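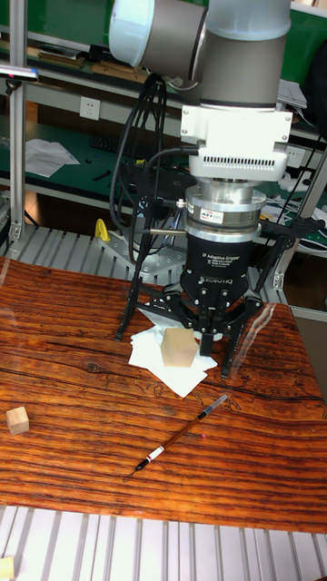
**Subject:** Re: Stolto – which boiler room was flooded first?
**From:** Luminița Radu
**Date:** December 2020

Dear Ehsan, dear all,

Thank you for the long message, and excuse me that I answer only now. I wanted to look again at my notes from May before I write something wrong to the whole list. I answer under your paragraphs.

> On 20/11 Ehsan Ghasemi wrote:
>
> I have now read the two survivors' accounts of the loss of the torpedo boat Stolto, and they don't agree. The stoker Hashemi says the forward boiler room was flooded at once and the ship kept steam from the after one for 22 minutes. The official loss report says the opposite: after boiler room flooded, forward one abandoned later because of smoke. Most of us have always followed the report. Is there any reason to prefer Hashemi?

I think there is a reason, but it is a small one. The report was put together by an officer who was not on board. He had the signal log and he spoke with 13 men, and from the list of their names I can find only one who served below deck. This man was in the after engine room and could not see either boiler room. So on this question the report is perhaps not a witness at all.

Hashemi was on watch in the after boiler room, or so he writes. His account was written much later and he makes mistakes in other places. For example, he gives the ship three funnels, and every plan I know has two. A man who was a stoker should remember the funnels! But I have seen this kind of mistake before in old men who served on several ships, and he had also been on the Gruvach, which did have three.

> The other thing is the trim. Everybody says she went down by the bow. If the after boiler room flooded first, I would expect her to settle more level, at least in the beginning.

Yes, I agree with this, and for me it is the stronger argument. The signalman of the Jiltstead, who was watching from the next position in the line, wrote that the bow was "already low" before the second explosion. He had no interest in the matter and he wrote it the same night. I only have his text in a typed copy, so please be careful if you quote it. The word which I give as "low" can also mean "wet" in the dialect of that coast, and then it says nothing for us. I asked a colleague who knows the dialect better and she thinks "low" is right, but she would not sign it.

> Do you know if the builder's drawings show the bulkhead between the two rooms as watertight up to the main deck?

In the drawings as first approved, yes. But there was a change during building. A cable passage was cut through this bulkhead on the port side, and I did not find a drawing that shows how it was closed. In the sister ships it was closed with a steel plate and packing, and one of them had trouble with it on her trials. If the passage leaked in Stolto also, then both rooms would take water, one fast and one slowly, and each of our sources could be partly right. I don't want to push this too far – it is only a guess from one missing drawing.

> Last question, and only if you have it at hand. Where does the figure of 70 survivors come from? I have also seen 100.

The 70 is from the port where they were landed. It counts only the men who came ashore from the Jiltstead. The 100 appears for the first time in a newspaper and it is a very round number, so I don't use it. There was also a fishing boat which picked up some men, but I have never seen a list of them. For my article I will write "at least 70" and explain it in a footnote.

Two practical things:

- I have scans of Hashemi's account, pages 1 to 22. The last pages are missing in my copy. If somebody on the list has them, I would be very glad, also if the quality is bad.
- The plan of the Stolto which is in circulation with the title "as built" is not as built. It is the approved design with a new title. You can see it from the position of the after searchlight, which was moved before she was completed.

Ehsan, could you tell me which edition of the loss report you are using? In mine the appendix with the damage sketch has no page number, and I suspect that it was put there from another file. The sketch shows the hit further aft than the text does, and I never understood why.

With kind regards,
Luminița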